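Olá, Rafia, tudo bem?

Segue o relatório de junho do projeto das oficinas de conserto em Valldale, um pouco mais comprido do que eu prometi (desculpa!), mas foi um mês cheio. Começo pelo dinheiro, que eu sei que é o que a Planden quer ver primeiro: dos 4000 euros da segunda parcela, já gastamos 60 por cento, quase tudo em ferramentas, aluguel da sala e seguro. O seguro subiu, reclamei, não adiantou. O resto fica para o outono, quando recomeçam as turmas da noite.

As inscrições foram a boa notícia. Tivemos 132 pedidos para 53 vagas, e a lista de espera continua aberta porque gente nova escreve toda semana. O Sotiris Tsolakis, que cuida das matrículas, deu prioridade a quem nunca tinha vindo, e acho que acertou — a turma de costura ficou com um pessoal bem misturado, de estudante a avó, e a conversa na hora do café rende tanto quanto a aula.

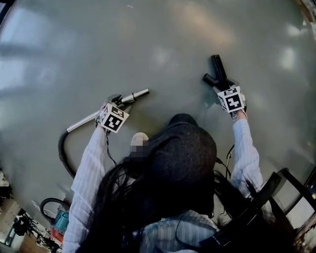

A turma de eletrodomésticos foi a que mais mudou desde o último relatório. Antes a gente começava pela teoria, com desenho de circuito no quadro, e metade do grupo sumia na segunda aula. Agora cada um traz o que tem em casa e a primeira tarefa é separar as peças e olhar uma por uma. Com aspirador isso funciona muito bem, e no chão mesmo, porque um tubo metálico comprido e uma mangueira flexível pedem espaço e em cima da bancada só atrapalham. Depois vêm as torradeiras e os ferros de passar, que dão mais medo e exigem mais atenção minha.

O que não andou: a parceria com a Vasilakis para peças de reposição. Trocamos vários e-mails, eles gostam da ideia, mas querem um contrato anual e nós só temos verba garantida até dezembro. Se a Planden puder escrever uma carta de apoio, ajuda muito! Enquanto isso compramos na Rarkisetti, que entrega rápido mas cobra o frete à parte.

Para o mês que vem falta fechar o horário das turmas da noite (eu prefiro às 19h, o Sotiris prefere às 18h30) e imprimir as fichas novas. As notas fiscais vão num envelope separado.

Um abraço, e me liga se alguma conta não bater.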